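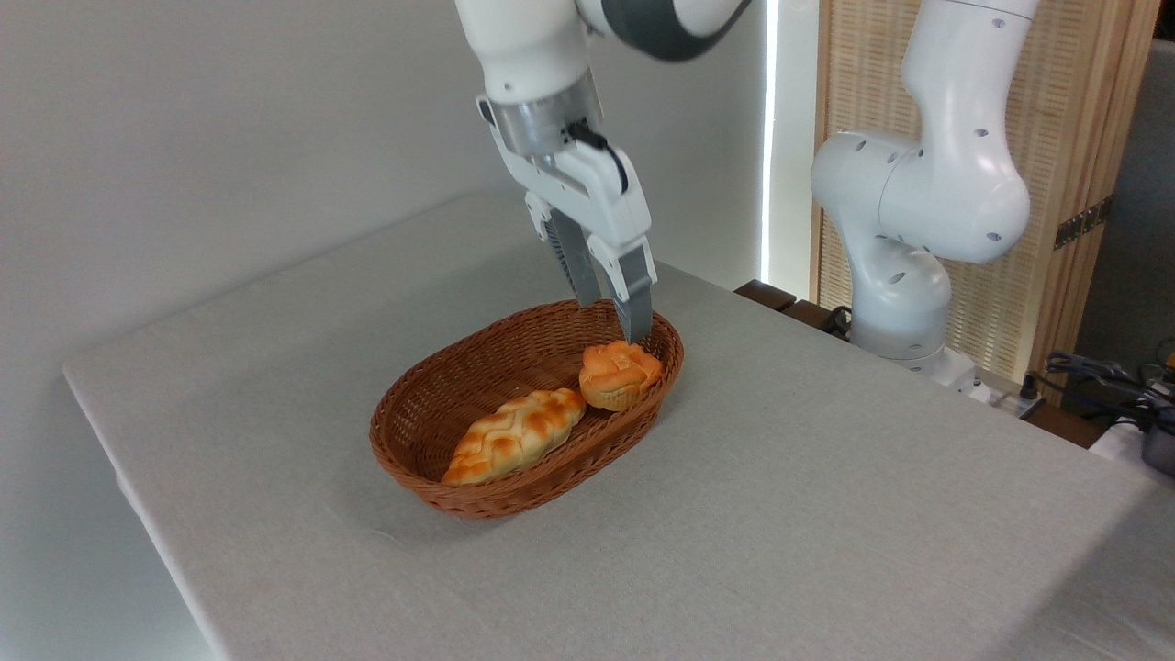

Braided loaf and small round bun in an oval woven basket, gray tablecloth.

Hutia Bread Basket Set

Contents
3,290 color stills of bread and rolls in baskets on a cloth-covered table. Stored as JPEG, split into 2 folders, train and test. The test folder holds 106 stills; no still appears in both.

Labels
One text file per still, same base name. Each line gives an item class and an outline. Classes in use: loaf_braided, loaf_plain, bun, roll, basket. The basket is outlined along its outer rim, handles included where present. Bread that overlaps other bread is outlined only where visible.

Known issues
Glossy crust is sometimes outlined short on the highlight side. Brown crust against brown weave gives the least consistent outlines. Buns with a folded top were labeled roll in the January release and are now bun. Files from the Drultow kitchen use the old class order; run fix_order.py before merging.

Maintainer
Phyllis Whitlock, Furnival, Drovovville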